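Old paper notes found in a late aunt's desk — where can I change them?

Posted by Libor Krajčí in Money and Banking

I'm sorting out my late aunt's flat and found an envelope of old paper notes at the back of a drawer. It comes to 200 pounds, mostly tens and a few twenties. The corner shop wouldn't take them and my own bank's branch in Grodden closed in February. Is there a time limit on changing them, and do I have to say where they came from? One of the tens is torn and has a corner missing.

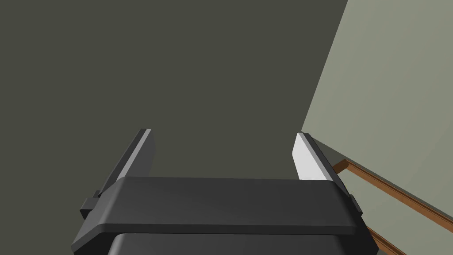 Gripper, seen from behind

I'd like to get it done before we close the estate account, but I don't want to post cash if I can help it.

Siron

There's no time limit. The Bank of England will always exchange its own notes for face value, however old they are. You can go to the counter in London or send them by post with the form from their website. Take photo ID and proof of address. If you post them, use an insured service and write down the serial numbers first. As they belonged to your aunt, tell whoever is dealing with the estate so the sum goes in the accounts.

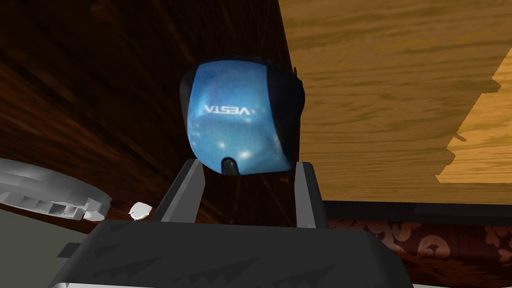
Bermúdez wrote that some Post Office branches will also change old notes — ring first, as not all of them do it, and ask what ID they want.

Ours did it at the counter and I was out in 10 minutes. They wouldn't look at a torn one though. There's a separate form for damaged notes, and as a rule you need at least half of the note left. A missing corner should be fine. 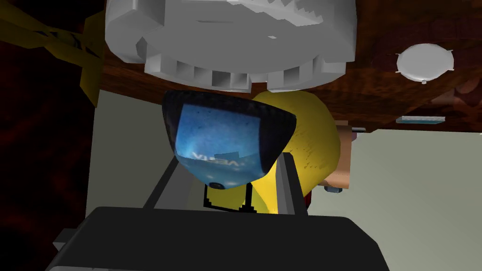 Cutetti: just pay them in at your bank. Mine took 8 old tens last year, no questions. Might be different if you're not a customer.

Libor Krajčí

Thanks all. I'll try the Post Office with the good ones and send the torn one off by itself.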